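Contact sheets: how do I choose when every pose is nearly the same?
Asked Jul 12, 2020

I shot six rolls of portraits of my aunt in June and printed contact sheets from all of them. She sat in the same chair with the same expression, which is the expression of a woman waiting for a plumber. I've got 194 usable negatives and can't pick 4 for a small wall at the library. A loupe only helps me see more clearly that they're identical. How do other people edit a sitting like this?

2 answers

Zerouali
Put the loupe away. Pin the sheets up, stand across the room and mark whatever you notice from there with a grease pencil. Leave them a week, then do it again in another color. Anything marked twice gets a work print. Look at hands and shoulders before faces, as you've gone blind to the face by now. And if two prints say the same thing, the second is only there because you paid for the paper.

Rivard
just pick the sharp ones. I never made a contact sheet in my life and my wall is full. Also shoot less, she's your aunt, she'll sit down again.
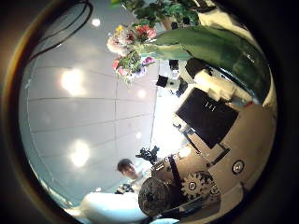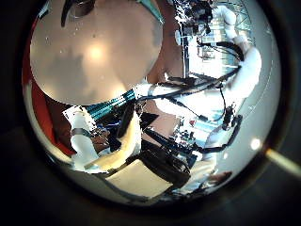

Nelu Nedelcu commented: Sharpest is how I ended up with a wall of beautifully resolved cardigans. Try Zerouali's grease pencil first, and let the aunt choose one of the four. She'll pick the one you hate, and in ten years you'll like it best.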